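주얼리

알이 굵어졌다, 귀걸이는 한 짝이 사라졌다
새해 장신구 매장을 돌며 배운 것들

1월 4일 목요일

새해 결심 가운데 가장 먼저 무너진 것은 '올해는 반지를 사지 않겠다'였다. 나흘을 버텼으니 작년보다는 이틀 길다. 변명하자면 나는 취재를 하러 갔고, 취재를 하려면 껴봐야 했고, 껴보니 빠지지 않았다. 점원이 비눗물을 가져오는 동안 나는 이미 할부 개월 수를 계산하고 있었다.

이번 겨울 매장에 깔린 반지들은 하나같이 크다. 몇 해 동안 우리는 실처럼 가는 금반지를 손가락마다 겹쳐 끼고 그것을 절제라고 불렀다. 여러 개를 사야 완성되는 절제였으니 통장에는 절제의 흔적이 없었다. 이제 유행은 손가락 하나를 통째로 점령하는 레진 반지로 넘어왔다. 색은 노랑, 빨강, 가끔 병원 복도 같은 연두. 프릴토(Prilto)의 겨울 컬렉션은 11종인데, 그중 장갑을 낄 수 있는 것은 한 종도 없다. 겨울 컬렉션이라는 이름은 출시일을 가리키는 모양이다.

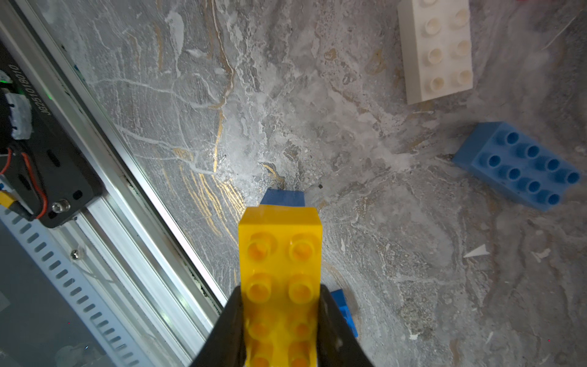
노란 블록, 위에서.

그래도 껴보면 왜 팔리는지 안다. 레진은 가볍다. 알이 호두만 해도 손을 들고 택시를 잡을 수 있다. 같은 크기의 천연석이었다면 손목 보호대를 함께 팔아야 했을 것이다. 다만 표면이 무르다. 열쇠와 한 주머니에 넣고 다니면 한 달 안에 안개 낀 창문처럼 되는데, 점원들은 이를 두고 '자연스러운 에이징'이라고 한다. 내 무릎도 그렇게 불러주면 좋겠다.

한 짝만 팝니다

드로르나릭(Drornarik)은 귀걸이를 낱개로 판다. 매장 벽 한 면에 서로 다른 귀걸이 528개가 걸려 있고, 손님은 그 앞에서 평소 쓰지 않던 결정력을 발휘해야 한다. 왼쪽은 산호색 구슬, 오른쪽은 은색 막대. 혹은 왼쪽만. 직원은 오른쪽을 비워두는 것이 가장 세련된 선택이라고 했고, 그 말을 듣고도 결국 두 짝을 산 나는 세련되지 못한 사람으로 분류되었다.

낱개 판매가 고마운 점은 따로 있다. 귀걸이를 한 짝씩 잃어버리며 살아온 사람들이 드디어 유행의 선두에 섰다는 사실이다. 내 서랍에는 짝 없는 귀걸이가 10개 있다. 작년까지는 부주의의 증거였고 올해부터는 컬렉션이다.

고를 때는 길이보다 무게를 맞추는 편이 낫다. 양쪽 무게가 크게 다르면 저녁 무렵 고개가 한쪽으로 기운다. 사진에는 생각이 깊은 사람처럼 나온다.
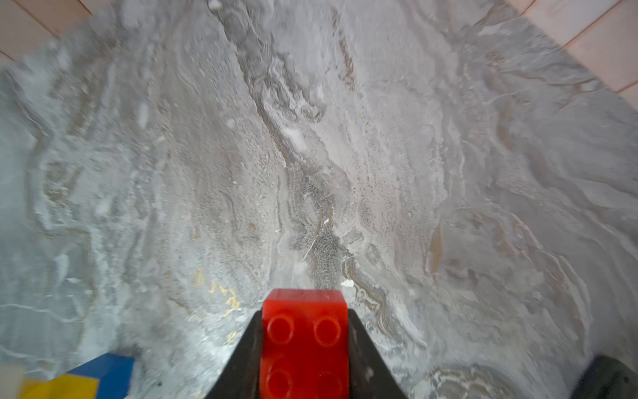 회색 마블 무늬 바닥과 빨간 블록.

진주, 드디어 찌그러지다

진주 쪽은 사정이 더 극적이다. 할머니 세대는 완벽하게 둥근 알을 찾아 보석상을 옮겨 다녔고, 어머니 세대는 그것을 물려받아 장롱에 넣어두었으며, 우리 세대는 일부러 찌그러진 것을 골라 산다. 이름도 바로크 진주라고 하니 한결 비싸게 들린다. 스캔런(Scanlon)의 목걸이는 감자, 치아, 혹은 덜 마른 지점토를 닮은 진주를 굵은 은사슬에 불규칙하게 꿴 물건인데, 목에 걸면 신기하게도 괜찮다. 울퉁불퉁한 표면이 빛을 여러 방향으로 흩어서 얼굴이 환해 보인다. 거울 앞 조명이 절반쯤 거들었겠지만 그 조명은 팔지 않았다.

관리법은 예나 지금이나 같다. 향수와 머리 스프레이를 먼저 뿌리고 진주는 마지막에 건다. 벗은 뒤에는 부드러운 천으로 닦아 다른 장신구와 떨어뜨려 둔다. 할머니가 늘 하시던 말씀인데, 매장에서는 같은 내용이 도톰한 카드에 인쇄되어 나온다.

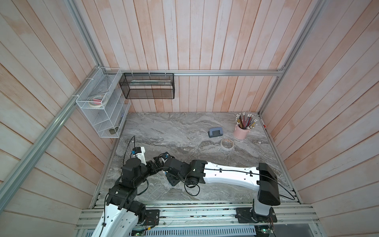
흰 칠이 된 나무판 벽과 마블 무늬 상판.

사슬의 귀환, 그리고 무게

마지막으로 들른 루빌라치(Ruvilach)는 사슬만 만든다. 펜던트는 없다. 펜던트를 물었더니 매장이 잠시 조용해졌다. 대표 모델은 고리 하나하나를 손으로 납땜한 은 목걸이로, 고리마다 굵기가 조금씩 달라 목 뒤에서는 얌전하다가 앞으로 올수록 자전거 자물쇠에 가까워진다. 터틀넥 위에 걸면 훌륭하다. 맨살에 걸면 처음 1분은 체온으로 금속을 데우는 시간이다.

잠금장치는 꼭 직접 여닫아보기 바란다. 요즘 사슬은 잠금장치가 디자인의 중심이라며 앞쪽에 커다랗게 달리는데, 예쁜 것과 혼자 풀 수 있는 것은 다른 문제다. 나는 탈의실에서 두 번 도움을 청했고, 두 번째에는 같은 직원이 웃지 않으려고 천장을 보았다.
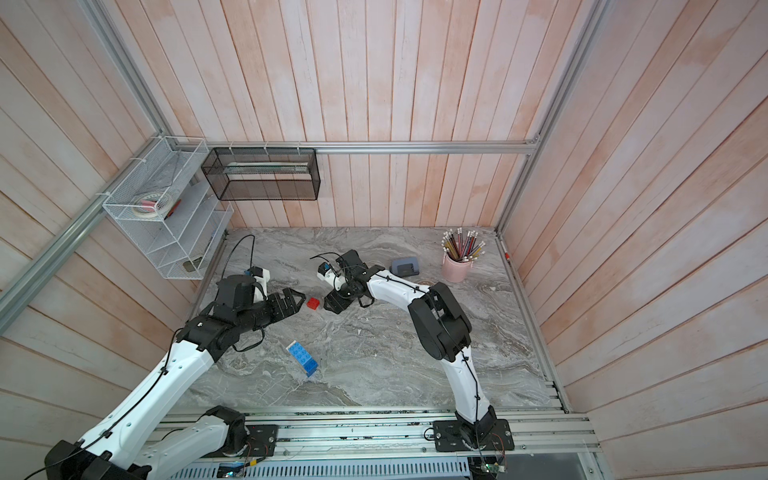
마주 보는 두 로봇 팔, 그 사이에 작은 빨간 블록.

섞어 차는 법에 대해서도 묻는 독자가 많아 적어둔다. 큰 반지를 꼈으면 팔찌는 쉬게 한다. 찌그러진 진주와 굵은 사슬은 한 목에 걸어도 되지만 길이를 손가락 두 마디쯤 벌려야 엉키지 않는다. 금과 은을 섞으면 안 된다는 규칙은 폐지된 지 오래인데, 아직 통보받지 못한 친척이 명절마다 한 분씩 계신다.

매장 네 곳을 돌고 집에 와서 영수증을 펼쳤다. 반지 하나, 귀걸이 두 짝. 목걸이는 사지 않았으니 나름대로 선방했다고 본다. 반지는 그날 밤 찬물에 손을 한참 담근 뒤에야 빠졌고, 다음 날 아침 나는 그것을 다시 꼈다.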